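Rollix 30 Portable Laptop Stand with Cooling Fan

Price: $30. In stock, ships from our Gerkudthorpe warehouse.

The Rollix 30 is made for people who use their laptop many hours on the same desk. It lifts the back side of the computer, so the air can go under it, and the screen comes closer to the height of your eyes. One quiet fan sits in the middle of the plate and takes power from a USB port. No other cable is needed.

The fan has two speeds. On the low speed you will hardly hear it in a normal room. We recommend the high speed for games, video work and warm days. The stand itself weighs 692 grams, and the legs fold flat - it goes into most backpacks together with the laptop.

It fits notebooks with a screen from 11 to 16 inches. Heavier gaming models of 17 inches can be placed on it, but then the front stops do not hold so well and we suggest the bigger Ernix plate instead. Please check also where your laptop takes in the air. If the openings are only on the sides, the fan will help you less.

In the box: stand, USB cable of 300 mm, two spare rubber feet.

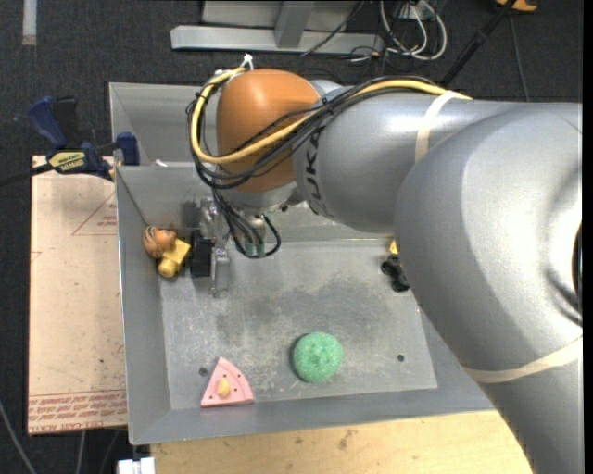 Leszek Kozłowski writes that he has used his since May under an old Fairweather notebook, and that the low speed is enough for him, but he would like a longer cable. A longer one can be ordered separately from the accessories page.

Warranty: two years. Returns are accepted in the original box.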